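Robot Manipulation Laboratory, Course Handout 6
Rules and good practice for simulated kitchen trials

Read before the lab session in July. Sections 2 through 5 are graded. Section 7 lists what to hand in.

1. Scope

This handout covers trials run in simulation with one arm in a household kitchen. It sets the course rules for preparing a scene, grasping an object, moving near fixed furniture, and writing up the result. It does not replace a workplace safety standard. A simulated arm cannot hurt anyone, and a trial that passes here has not been shown to be safe on hardware. The rules are written so that a later hardware trial can use the same forms.

"Must" marks a requirement. "Should" marks a practice you may depart from if you write down the departure. "May" marks a free choice. Reports that mix these words up will be returned.

2. Scene preparation

2.1 Every trial must start from a saved scene state. Record the state name and the random seed on line 1 of the trial sheet.

2.2 The object list must name every movable item within reach of the arm, including items the task does not use. A dish left on the counter is an obstacle whether or not the task mentions it.

2.3 Fixed items with handles, such as drawers, cabinet doors and dishwashers, must be listed separately with their joint state at the start. A door that is open by any amount is listed as open.

2.4 Surface materials should be left at the supplied settings. If you change friction for one object, change it in the scene file and say so. Do not change it at run time.

2.5 Object scale must be checked against the scale sheet before the first trial. The Nelter asset set and the Flirska asset set use different units. Mixing them without conversion is the most common cause of a failed check.

3. Grasp rules

3.1 Name the grasp by the part of the object held: rim, body, handle or base. "Side grasp" and "top grasp" describe the approach and belong in a different column.

3.2 A handle grasp on a mug must be logged with the orientation of the opening at the moment of lift and again at the moment of release. For an empty mug any orientation is allowed in transit. For a mug that the task defines as full, the opening must stay within the tilt limit given on the task card.

3.3 Closing force must be set before the approach begins. Raising it after contact in order to rescue a slipping object counts as a second attempt.

3.4 Contact between the fingers and the object does not establish a grasp. The grasp counts when the object has cleared its support and has kept its pose relative to the gripper for the hold period on the task card.

3.5 Printed decoration on an object must not be used as the only cue to its orientation. Text and artwork may repeat, wrap around the body, or appear on the inside as well as the outside. Use geometry first (the rim and the handle), then texture.

4. Clearance and motion

4.1 Plan clearance for the whole arm. Most contacts recorded in the Hrynyshyn exercise involved the elbow or forearm, with the gripper well inside its allowed volume.

4.2 When the arm works in front of cabinets, the handles must be included in the collision model as separate solids. A flat door panel without its handle is not an acceptable model.

4.3 Speed must be reduced in any zone that contains a handle, a faucet or an unlisted object. The reduced value is set on the task card and may not be raised by the student.

4.4 The base of the arm must not be moved during a trial. If the target is out of reach, end the trial and log it as "reach."

4.5 Any stop triggered by the collision monitor ends the trial. Do not resume from the stopped pose.

5. Camera views

5.1 Two views are required: one close view from the gripper side and one room view. The close view is used to check section 3, and the room view is used to check section 4.

5.2 The close view must show where the fingers or jaws meet the object as far as the geometry allows. If the gripper hides the contact, log the contact as "occluded" and rely on the force record.

5.3 The room view should include the nearest fixed handles and enough of the arm to judge the elbow.

5.4 Both views must be stored at the same resolution and with the same time base. A view without a time base may be used for illustration but not as evidence.

Close view of a handle grasp, then a room view of the kitchen: 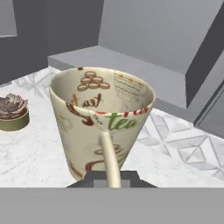
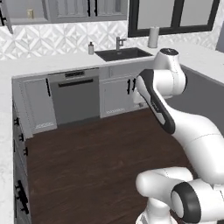
Olesia Tymoshchuk objects to rule 5.1 as it stands. Two views are too few for a handle grasp, she writes, and the rule invites students to treat an occluded contact as a confirmed one. The force record tells you that something was squeezed. It does not tell you whether the handle sat fully between the fingers or only by its edge, and those two cases behave differently once the wrist turns. She would require a third view at right angles to the closing direction for every handle grasp, and would drop the word "rely" from 5.2 altogether.

The objection is accepted in part. A third view is now a "should" for handle grasps and remains a "may" for all others. In 5.2, read "rely on" as "refer to." A contact logged as "occluded" cannot be scored higher than "probable," whatever the force record shows. The full text will be corrected in the next printing.

6. Logging

6.1 One trial, one line. Do not merge repeated attempts.

6.2 Outcome codes are as follows.

OK: task completed, no monitor stop
SLIP: object left the grasp before release
CONTACT: monitor stop caused by any part of the arm
REACH: target outside the workspace
SETUP: error in scene, scale or seed
VOID: trial cannot be judged from the record

6.3 VOID is a valid outcome and carries no penalty. Relabeling a VOID trial as OK carries a full penalty.

6.4 Failed trials must be kept. The Imville reference log holds 2,121 trials, of which 145 are marked CONTACT and 26 are marked VOID. Use it to practice the codes before the session. The remaining lines include all other outcomes and should not be read as a success count.

6.5 Success rates must be given with the number of trials behind them. A percentage alone will not be graded.

6.6 If the task card changes between trials, start a new sheet. Results under different cards must not be pooled.

7. What to hand in

Trial sheet, with scene state and seed
Object list and fixed-item list (2.2, 2.3)
Scale check, signed by both partners
Stored views, named by trial number
Departures from any "should," with the rule number
A paragraph on one failed trial, stating the code, the evidence for it and the earliest point at which the failure could have been detected

The paragraph should not propose a fix unless the fix was tested. Untested fixes go under "Further work" and are not graded.

8. Questions to settle with your partner before the session

Which rule decides the outcome if the object slips and the arm touches a cabinet in the same time step? (See 4.5, then 6.2.)

If the hold period ends during a monitor stop, has the grasp been established?

Does a drawer that moves when the forearm brushes it need a new entry in the fixed-item list, or only a CONTACT code?

Reading for next time: handout 7, sections 1 and 2, on transfer of clearance margins from simulation to hardware. Bring the scale sheet again.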